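To: Stirthorpe workshop list
Subject: Re: chair pushing, where are we

On Tuesday someone wrote:
> Is the humanoid still doing the chair thing? I'd like the back room
> for the Puma rebuild, and I'd also like to know why a robot
> needs to put furniture away when none of us do.

Still doing the chair thing, yes. The Puma will have to wait its turn, as it has for 14 months.

Where we are: both grippers now close on the chair at the same time, which took me two weekends and most of my good will. The old code sent the left one first and the chair simply swiveled away from it. The Sternow planner still treats casters as if they were fixed feet, so I've capped the walking speed and put a limit on the wrist torque - ugly, but my shins approve. Head camera and room camera are both logging. Some of each:

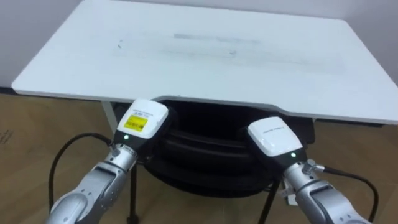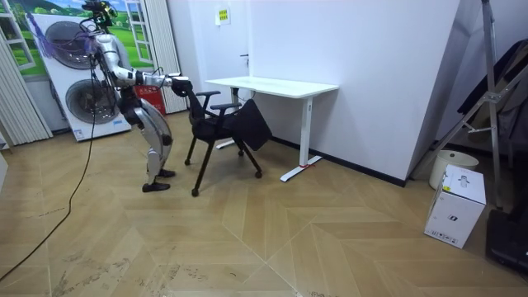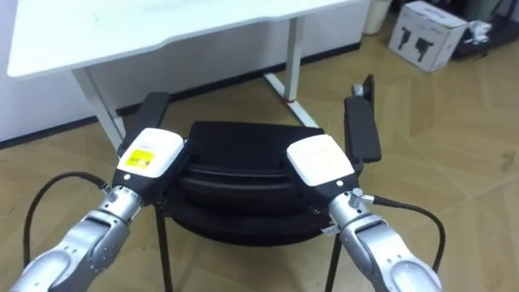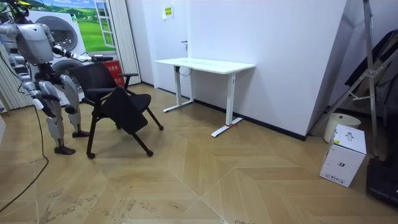 Page last modified: September, 22:14

Things I'd like opinions on:

The cables. They loop out from both wrists and I don't love it. I have 7 feet of braided sleeve if anyone will help me fit it.

Where to hold. The backrest is an easy target, but pushing up there tips the chair before it rolls. Lower is better for the chair and worse for the robot's knees.

The desk edge. The Dekness depth filter loses white on white, and that's a white desk in front of a white wall. Tape along the front edge would fix it in a minute. I know how some of you feel about tape.

I'll be in after 7 on Tuesday. Please leave the chair height alone, I've only just finished measuring it.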